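Kumard bay table top, dark grey with white veining

Halliday Surfaces > Tops > Curved and bay tops

Price: 182 per top, legs not included
Thickness: 6 cm at the front edge
Lead time: ask before you order

We held off listing this one. The Kumard range came to us with a brochure full of words like "timeless" and "carefree", and our experience of polished stone tops in front of windows is that carefree lasts until the first cup of coffee. So Huia Maihi asked for one to live with before we put our name next to it, and what follows is based on that and on the returns we've had from the Clirnatthorpe shop.

What it is

A single top with a curved front, meant to stand in a bay window where a square table always leaves awkward corners. Dark grey, white veining, polished. The veining varies from piece to piece. If you want a particular pattern, come and choose one, as we won't match a top to a photograph and we won't take it back because the white runs the other way.

What the maker says, and what we think

"Wipes clean in seconds." It does wipe clean. It also shows the wipe. On a bright morning you will see every pass of the cloth, and you'll end up going over it again with something dry. Washing-up liquid on a sponge is fine if you rinse it off properly. Leave off anything with lemon or vinegar in it.

"Seals for life." We don't believe this of any stone and we don't repeat it to customers. Reseal it once a year. Put a few drops of water on it in April, leave them ten minutes, and if the patch has gone darker it's due.

"Heat safe." Use a mat. The maker's small print says to use a mat too, on the last page.

"Brightens any room." It's a dark top. What it has is a good shine, and in a bay that counts for something, as you get the light back off the surface. Whether you like that depends on how you feel about glare. Joni Pesonen in our workshop can't stand it and would sell you the honed finish from Lakov, which marks less and costs more.

Living with it

Anyone with a bay window knows what happens to a table put in one. It fills up. A book gets left, a cable trails off towards the window frame, the detergent bottle ends up against the glass with a sponge next to it, and papers drift along one side until somebody needs to sit down.

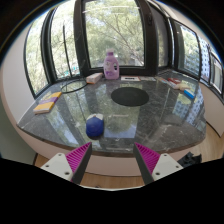

None of that hurts the stone, but grit under things does. Lift, don't drag. Bottles that leak at the cap will leave a ring if they're left standing, and rings on a polished top don't buff out with a duster whatever the forums say. Felt pads under anything heavy.

Fitting

Measure the bay at table height, not at the floor. Skirting and sills lie. The back edge can be cut to your bay for 99, which includes a template visit within our delivery area. Bogdan Urbańczyk does the templates and he will tell you if your floor isn't up to it.

It takes three people to carry. We won't send it with two.

Customer comments

"Looks well enough. Arrived with a small chip on the underside that I was told I'd never see, which is true, but I know it's there." Flynn Tawhiri

Reply from Halliday: We offered a replacement and the offer stands. Alby Halliday

Delivery is free on orders over 1000. Samples of the stone can be borrowed from the counter for a week against a deposit.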